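Plier, trier, ranger : où en sont les machines

Le lave-linge a réglé la moitié du problème il y a longtemps. L'autre moitié, celle qui consiste à sortir le linge, à le démêler, à le plier et à le remettre dans la bonne armoire, résiste encore. Le constat vaut aussi pour l'atelier : une ligne d'emballage sait fermer des cartons toute la nuit, mais on continue de payer quelqu'un pour vider un bac de pièces en vrac.

Chez Wodach, intégrateur de cellules de manutention, Veronica Vlad classe les tâches selon un critère simple : le nombre de décisions à prendre avant le premier contact avec l'objet. Poser un flacon dans une alvéole en demande peu. Ramasser une chaussette sous une chaise en demande beaucoup, à commencer par celle d'admettre qu'il s'agit d'une chaussette. « Les clients nous parlent de force et de vitesse, dit-elle. Le devis se joue sur la perception et sur la reprise après échec. »

La reprise après échec est le poste le plus mal documenté des fiches techniques. Un bras qui manque sa prise doit le savoir, comprendre où l'objet est parti et décider s'il recommence. Sur le site de Hollenstein, où Wodach a installé une cellule de tri au mois d'août, le cahier des charges prévoyait 700 prises par équipe et 6 interventions humaines au maximum. Le premier chiffre a été atteint assez vite. Le second a demandé une refonte complète de la gestion des erreurs et le remplacement de l'éclairage, dont les reflets sur les sachets faussaient la mesure de profondeur.

À la maison, ces marges n'existent pas. L'éclairage change avec l'heure, le sol est encombré, les objets sont mous, transparents ou empilés. Un torchon n'a pas de forme propre, et le modèle géométrique qui sert si bien pour un carter d'aluminium ne dit presque rien de lui. Les démonstrations de pliage partent en général d'une pièce de tissu déjà isolée sur un plan dégagé. L'étape précédente - extraire cette pièce d'un tas - prend souvent plus de temps que le pliage lui-même.

Marius Ilie travaille sur le projet Troloditz, qui vise le rangement d'objets courants dans un logement occupé. Son équipe a renoncé au robot généraliste pour se concentrer sur deux gestes : saisir et reposer. Le reste, ouvrir un tiroir ou essuyer une table, viendra plus tard, si les deux premiers tiennent. « Un taux de réussite de neuf sur dix fait une bonne vidéo, remarque-t-il. Dans une cuisine, cela veut dire un verre cassé avant la fin du repas. »

La méthode est lente. Avant les assiettes et les jouets viennent des volumes élémentaires, sur fond uni, dont on fait varier la position et l'orientation. Un cube de mousse tolère une erreur de serrage qu'un bol ne pardonnerait pas. Un plateau tournant permet de présenter le même objet sous plusieurs angles sans toucher au reste du montage, et un fond vert se sépare facilement d'un objet rose au moment du traitement. 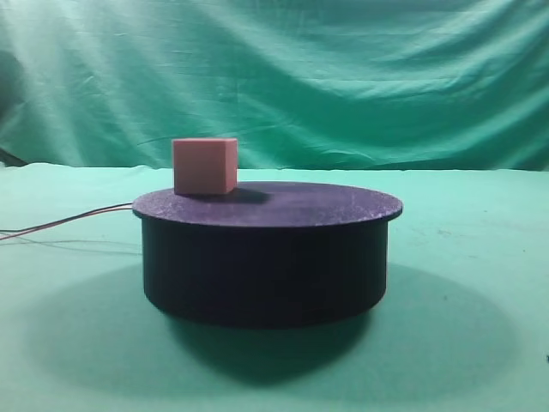

Le passage à l'objet réel se fait ensuite par paliers, et c'est là que les courbes fléchissent. Une politique de saisie entraînée sur 1 000 essais en conditions réglées peut perdre une bonne part de sa fiabilité dès que le fond change de couleur ou qu'une ombre tombe de l'autre côté. L'équipe de Troloditz réintroduit donc ces perturbations une par une, en commençant par la lumière. Le désordre arrive en dernier.

Reste la question du coût. Dans l'atelier, Veronica Vlad raisonne en durée d'amortissement et refuse les projets qui dépassent 2 ans. Le foyer n'a pas d'équivalent comptable : le temps passé à ranger n'y est facturé à personne. Goscombe, qui loue du matériel aux résidences services, a choisi de contourner la difficulté en limitant sa machine au transport de bacs entre la buanderie et les étages. Elle ne plie rien. Le personnel remplit les bacs, les vide et garde la main sur le tri.

Marius Ilie ne donne pas de date pour un essai en logement. Le prochain palier de Troloditz porte sur les gobelets en plastique, vides, posés debout.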